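Soft goods picking at Flodura

Soft goods picking at Flodura is the partly automated sorting of plush toys at the returns and repacking works of Flodura, a toy distributor. The system was supplied by Ekov and covers the removal of single toys from mixed baskets. Inspection, repair and final packing are still done by hand. The works employs 40 people, of whom four are assigned to the picking cells on each shift.

Background

Returned toys arrive mixed by size, colour and type. Before automation they were tipped onto long benches and sorted by hand, a job with a high turnover of staff and frequent complaints of shoulder and wrist strain. An earlier trial with suction cups, run by the contractor Nautiyal, was dropped after one winter. Long pile fabric let air past the cups, and toys were often released before they reached the tray.

Cell layout

Each cell consists of a table, a robot arm and a two-finger gripper. Black curtains hung on poles keep stray light and passing movement out of the camera view. Toys are presented in a basket and taken one at a time.

Plush is difficult to handle by machine. It changes shape under its own weight, and long ears or limbs may be trapped beneath a neighbouring toy. The control software, known as Ustus, selects a grasp point from a pair of camera views and stops the arm if the load on the fingers rises above a set limit — usually a sign that two toys have been caught together.
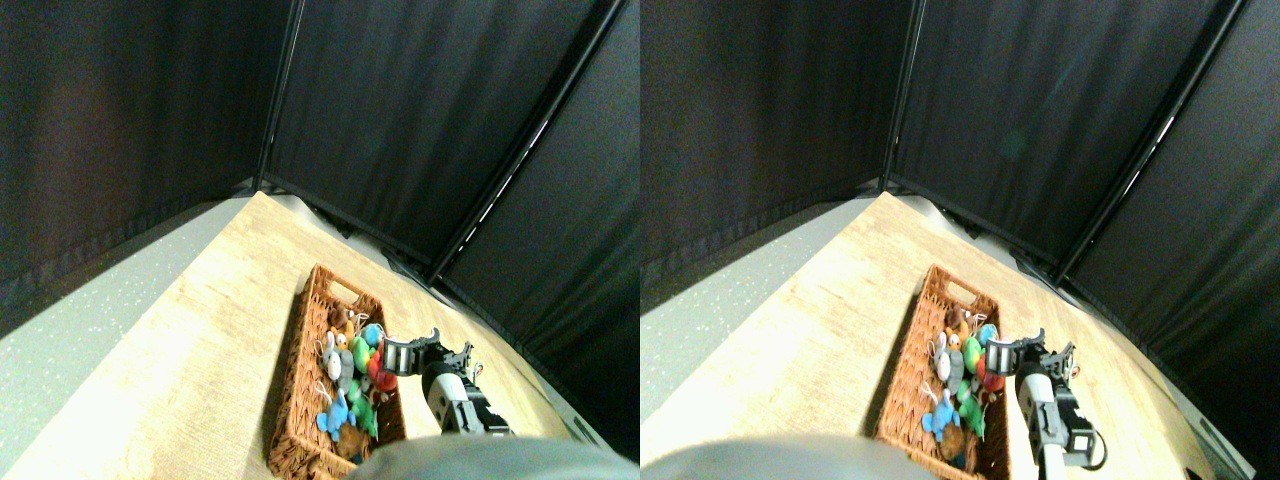
Changes to work

The post of sorter was replaced by that of cell attendant. Attendants change baskets, clear stoppages and label failed grasps for later retraining of the software. Training takes four weeks, the last of them spent on the floor beside an experienced attendant. Pay was raised by one grade after talks led for the staff by Cornel Ene.

A cell handles 220 toys an hour, slower than a practised sorter over a short period but steady across a full shift. Lifting has been reduced. Attendants have reported other difficulties, chiefly long spells of watching and irregular breaks when several cells stop at once. Cosmin Cozma, the shift manager, introduced a rota in December under which attendants move to the repair bench after two hours.

See also

Bin picking
Grasp planning
Job rotation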